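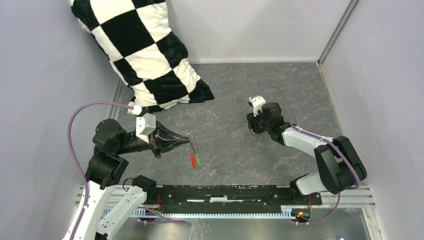 Posted by Guoqing Du, Floor Lead, Fivura | Jobs > Small Goods > Days

Fivura is hiring a station minder for the small goods room. You would work beside two robot arms that pick up little things by the chain and put them down again somewhere else, and you would be the one who knows what "somewhere else" was supposed to be.

Some background. We sort and pack ornaments, key charms, zipper pulls and soft furnishings for shops that would prefer to do none of that themselves. Until last May the whole job was done by hand at a long bench, with a radio. The arms came in under a project called Staltar, and the bench went to the break room, where it is now the best table in the building. The radio stayed.

People ask if anyone lost their job over it. No. Two packers moved to the Han line upstairs, one went back to school, and the rest of us learned what a wrist joint is. What did change is the day. You used to get sore thumbs. Now you get a sore neck from leaning in to see whether a gripper has the ring or only thinks it has the ring. We talk less while working and more at lunch. The pace used to be set by whoever was fastest, and now it is set by a machine that can spend a good while considering one small red charm.

What you would do

Lay out the pieces at the start of a run and clear them at the end.
Watch, and press pause before you are sure you need to.
Untangle chains. The arms are good at holding chains and gifted at tangling them.
Write down what went wrong in plain words. "It got weird" has been submitted before and was returned.
Keep cables out of the way of elbows, theirs and yours.
Take over by hand when a batch has to leave on time.

What we want

Patience with small objects. Decent close-up eyesight, glasses are fine. You should be able to lift a box of cushions and read a shift log. Packing, sewing, jewelry repair, fishing tackle or model trains all count as experience. Programming does not hurt but it does not pay extra either, and the Jineck technicians get touchy if you open the settings.

Hours and pay

Shifts start at 7 in the morning. Pay is $19 an hour, with a $2000 bonus after your first full year. Training is paid, takes place at the station, and is mostly me pointing. There is no quota per person any more, which took some of us longer to get used to than the robots did.

How to apply

Send a short note to the Fivura front office, marked "small goods." Tell us about a fiddly job you have done and how it went. A resume is welcome, and a cover letter about your passion for logistics will be read quickly. We hold tryouts on Wednesday mornings. Wear closed shoes, tie back long hair, and leave bracelets at home.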